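Kitchen tips for anyone trying out a gripper at home

Skip the sales clip. Every gripper maker has a video of fingers closing on an egg, and every one of those eggs is sitting on a matte gray mat under soft light. Put the same arm in front of a polished counter and see what you get.

I have now tried three sets of fingers on one arm in a working kitchen: the Kostell soft pads, the Caruso two-finger set, and the cheap Sustcombe ones that arrive in a bag with no instructions. Some of what follows I learned by picking fruit up off the floor.

Start with one fruit. A mandarin is good because the peel gives a little and it rolls when you bump it. Apples are too forgiving. Grapes can wait until June, or forever.

Leave a gap between the fruit and the bowl. If they touch, the arm will nudge the bowl and you'll never know which part of the grab went wrong.

Don't wipe the counter to a high shine right before a run. Reflections confused my depth camera more than clutter did, and the Brisunstead controller's "glare filter" made no difference I could measure. A dish towel under the fruit fixed it, but then you're testing the towel. Do a few runs with it and a few without, and write down which was which.

Close the drawers before you start. All the way. A pull that sticks out is exactly the height of a finger on the way down.

Check the pads for crumbs and juice. Dish soap and a damp cloth, then let them dry. Kostell says its pads can go on the top rack of the dishwasher. Mine came out a slightly different shape, and I don't put them in there anymore.

Be careful with "success rate." The Caruso set came with a sheet claiming a figure based on 2572 grabs, with no word about what was grabbed. I ran 282 on fruit alone and stopped believing the sheet well before the end – a grab that lifts the fruit and drops it short of the bowl isn't a success in my kitchen.

Price doesn't tell you much either. The Kostell pads cost me $678 with the mount. The Sustcombe fingers cost a fraction of that, slipped more on damp peel, and were easier to clean.

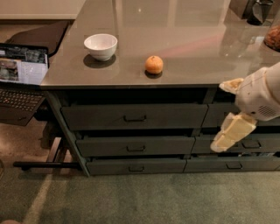
10 min read, if you stop to argue

Set the laptop where you can see the screen and the fruit without turning your head. I had it behind me at first and missed the stop key twice.

Approach with the fingers well apart. Caruso's default opening is too narrow for anything round that might shift, and the setting is buried two menus down under "Motion."

Move glassware to the far end of the counter, or better, to another room. Jars of nuts count as glassware.

Change one thing at a time. New fingers and a new controller on the same afternoon will teach you nothing – I did it anyway and had to redo the lot.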